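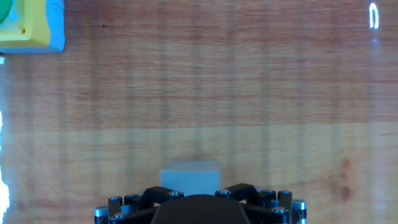
Danish Rizvi is of the opinion that I should stop adding linseed oil to the first coat, and he wrote it in the margin of my last page in red pencil: too fat, it will stay soft till June, thin it or leave it out. So I begin today's entry with his objection and I try to answer it.

Saturday, 9.40, Stenport workshop

Finish trials for the Wosach reading tables, continued. The customer wants the red and the pale timber side by side in one top, with no stain, and the same sheen on both. The sheen is my difficulty. The red wood drinks the oil very quickly, the pale one leaves it standing on the surface, and after polishing one looks like satin and the other like a plate.

Weighed out batch 43. Tung oil and citrus thinner in equal parts, no linseed (Danish, please note). Total 233 g, in the jar with the blue lid, second shelf. I wrote on the lid with pencil, as the marker dissolved the last time.

Test boards from the Sial offcuts. Sanded to 180 only. Previously I went to 240 on both timbers and I believe now this was a mistake for the pale one, because the surface became too closed. I have kept two boards at 240 for comparison, they are the ones with a notch on the back.

10.15 First coat on all boards, with a cotton cloth. Waited 20 minutes and wiped.
10.50 Red boards already dull in patches. Gave them a little more in those places only.
11.30 Wiped everything again. A small amount of oil was coming back out of the pores on the red boards, near the end grain. Must look again before closing.

Shabnam Sethi came by and asked why I don't seal the red timber first with thin shellac, to make the two more equal. I had not considered this. Her worry is that the oil would then not hold so well above it, and she would test it on scrap before saying anything to Wosach. I agree. Shellac flakes are in the Vuvach tin, but they are old and I don't trust them. To dissolve a spoonful tonight and see if it dries hard on glass.

Cost, so that I don't forget it again: the oil and thinner for the complete order come to 1,545 by the supplier's list, without cloths. If we do three coats instead of four it is less, but I have not calculated it.

14.20 Touched the 180 boards with the back of the finger. Pale: dry to touch. Red: slightly sticky. The notched boards are both sticky, the pale one more so. This speaks for 180.

16.45 End grain wiped a third time. No more oil coming out. Cloths laid flat outside on the wire, not in the bin, please, whoever closes.

Open points
Second coat not before Monday.
Shellac on glass, then on one red offcut.
Ask Wosach if the tables will stand by a window. The red will change colour in the light and I want them to know it before delivery.
Danish to say if he accepts the mix without linseed, or if he has a different recipe in mind.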